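Search news and releases Enter keyword Go
News > Press Releases > Household Services

Pratach to Open Tool Lending Branch in Pristerska

PRISTERSKA, 2025-11-30. Pratach, which lends hand tools and small power tools to households, will open a branch in the former Herrero hardware store on Pratisier Street. The branch will start with 497 items and will take reservations online and at the counter.

Members may borrow up to four items at once for seven days. The annual fee is $50 per household. Renters can join on the same terms as homeowners and do not need a landlord's signature. 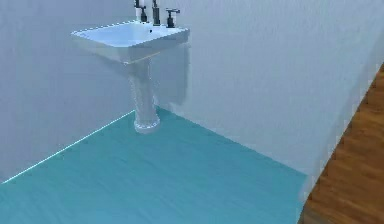

The new branch will also sell job kits, which Pratach has tested at its first location since July. Each kit holds the tools for one repair and a printed set of steps. The bathroom kit covers faucet replacement, drain cleaning and resealing. Its instructions include a separate page for a pedestal sink like the white one shown, where there is no cabinet underneath to work in and the tools have to be short enough to fit behind the column. Washers and sealant are sold at cost.

"People come in for one wrench and end up asking how to do the whole job," said Amparo Ospina, director of Pratach. "The kits came out of those conversations. We wrote down what we kept telling people at the counter."

Garden tools made up the largest share of loans at the first location, with 796 checkouts. Pristerska will stock both full-size and small versions. 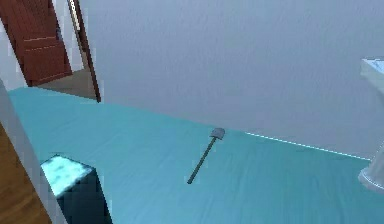
Small shovel with a gray metal blade.

Borrowers are asked to brush off soil before returning garden tools. Blades are sharpened by staff, and members should not sharpen or file them at home. Late returns are charged $2 per item per day.
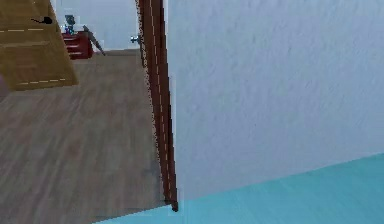 Repair Evenings

The branch will hold a repair evening twice a month. The first session will deal with interior doors, including loose hinges, sticking latches and scraped bottom edges.

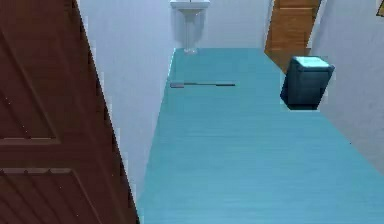
Sessions are free to members and $5 for others. Nia Gwilliam, who will manage the branch, has taught the same material at the first location and will lead the opening series. Places can be booked at the counter.

The waiting list for Pristerska memberships now stands at 559 households. Those on the list will receive a sign-up link by email before general enrollment begins.

Media contact: Nia Gwilliam, Pratach, Pristerska branch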